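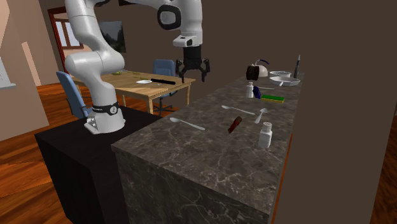 *Dark grey marble with white veining, on the top and down the front.*

## Looking after a marble worktop

I love marble. It's cool under pastry, it's lovely to lean on with a cup of tea, and it's much easier to live with than people fear!

**Everyday wipe.** Warm water, a drop of mild washing-up liquid, soft cloth. Rinse with a second cloth and buff dry (an old tea towel is perfect). Do the front face too if you have one, as drips run down it and dry there.

**Keep off it:** vinegar, lemon juice, limescale spray, cream cleaner. Acid eats the shine and leaves a dull patch, called an etch. Wine and tomato do the same, so blot them – wiping spreads the puddle.

**Oily stains.** Mix 14 tablespoons of bicarbonate of soda with enough water to make a thick paste, which covers a good big mark. Spread it on, tape cling film over the top and leave it overnight. Lift off with a plastic scraper and rinse. Old butter stains may need a second go, and it's so satisfying when they fade!

**Is it sealed?** Drip a little water on and wait ten minutes. If the stone goes darker, it's time to reseal. I do mine every May.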